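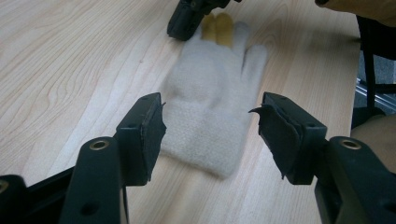 Glove on the table, right jaw with its pad coming up at the corner.

Iraís Cárdenas
22 February 2023

1/ Thread on a gripper pad failure that cost us part of a dataset. Small part, cheap part, and we missed it for longer than we should have. Posting because a few other groups use the same kind of hand-held grippers with stick-on pads.

2/ Look at the right jaw. The upper left corner of the pad has lifted into a flap that curls in toward the glove, and the bottom edge is shredded. The left pad is frayed down one side but still wraps the tip of the jaw.

3/ The task is folding and sorting work gloves, two grippers, one in each hand. White knit, yellow on the fingertips. Knit is hard on pads. The fibers are fuzzy and they snag on anything with a rough edge.

4/ First sign of trouble was in the policy, not the hardware. The Skotar arm would close on a cuff, lift, open, and then the glove stayed on the right finger. It hung there. The arm went on to the next step as if the glove was down.

5/ We blamed the release timing. Then the gripper opening width. I spent most of a week on those two. Changing the width made it slightly worse.

6/ Ng in our group asked to see the training demos for the same step. In a lot of them the person opens the gripper and then gives a small shake to the right. You don't notice it at full speed. At quarter speed it's obvious.

7/ So the shake was in the data. People were shaking the glove off a loose flap without thinking about it. The policy copied the opening and mostly skipped the shake, and by then the pads on the arm had started to go the same way.

8/ Numbers. 1,464 demos in the full set. 293 of those are gloves. I went through all 293 by hand and marked every one where the cuff stays on the right jaw after the fingers open. That came to 33.

9/ Of the 33, 17 had a clear shake. In the rest the person either wiped the glove off against the table or used the other gripper to hold it down and pulled away. All of them finished with the glove in the right place, so our success check passed them.

10/ That check only looks at the end state. It has no idea what the hand did to get there. It's my check, I wrote it, and it needs a second test on how long the object stays with the finger after release.

11/ Cause, as far as I can tell: adhesive. The pads are cut from sheet and stuck to the flat inner face. On the left jaw the sheet goes around the tip, so there's no corner for the knit to get under. On the right one the corner was exposed.

12/ Why the two sides were done differently: the right pad was replaced in early February by someone in a hurry, with thicker sheet from a different roll. The thicker stuff wouldn't bend around the tip, so it got trimmed short. There was no note in the log. I know who it was because it was me.

13/ Safety side of it. When a glove hung on the arm, people started reaching in to pull it off while the program was still running. I saw it happen twice and did it once. The arm is slow and the force limit is set low, but the next move after release is straight down to the table.

14/ We stopped arm runs that afternoon. New rule is that a hung object means pause at the pendant, hands in after the arm has stopped, then restart the episode from the beginning. It's taped to the bench and it's in the written procedure at Gerorthorpe too, where the second station is.

15/ Things I tried on the pads:
- Contact cement on the old flap. Held for one session, then lifted next to the repair.
- Trimming the flap off. Left bare plastic at the corner and the cuff slid out of the grip.
- New thin sheet on both sides, wrapped around the tip. No lifting so far.

16/ We're going with the last one, both jaws replaced together, same roll. Before each session you run a scrap glove cuff across each pad in both directions. If it catches, change the pads.

17/ Data: the 33 are out of the training set for now. They're kept in a separate folder with labels, in case they're useful for teaching a recovery move later. I don't want to throw away a person solving a real problem. I just don't want it mixed in with clean releases.

18/ Retrained on the remaining glove demos and ran it on the arm with fresh pads. It releases cleanly in the runs I've watched. I changed the data and the pads at the same time, so I can't say how much each one did. Next job is running the old policy on the new pads.

19/ Someone at Lernurel asked whether towels and socks had the same issue. I've started on the towels. Nothing like it yet, but the weave is tighter and most were recorded before the pad swap. Socks are next and I expect to find some.

20/ If you have wrist camera footage, the pads are in view the whole time. Pull one still from the start of every session and line them up in order. I did that yesterday and you can follow the corner lifting from one session to the next. Would have taken me ten minutes back when it started.

21/ Pad template with the wraparound tip is going up tonight once I fix the hole spacing. Reply if you want the thin sheet version, the thick one or both.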